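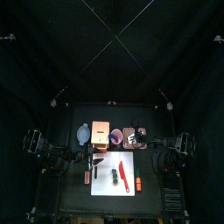
Do the sew-in name labels from Larkeo survive a hot wash?
Mostly, if you buy the woven ones. The printed satin ones are another matter.

Larkeo woven name labels, pack of 58

The maker calls these "everlasting". We don't. We put two packs through school kit at 60 degrees and the lettering stayed readable, though the white ground went grey by December. The folded ends fray if you trim them, so don't.

Thread colours: navy, red, bottle green. The "gold" is mustard – ask for a sample first.

Hernell sell an iron-on version at nearly double the price. Shuk-fan Yuen on our order desk has had enough of them sent back that we no longer stock it.

Order code 563. Names are woven as typed, spelling mistakes included. No returns on personalised packs.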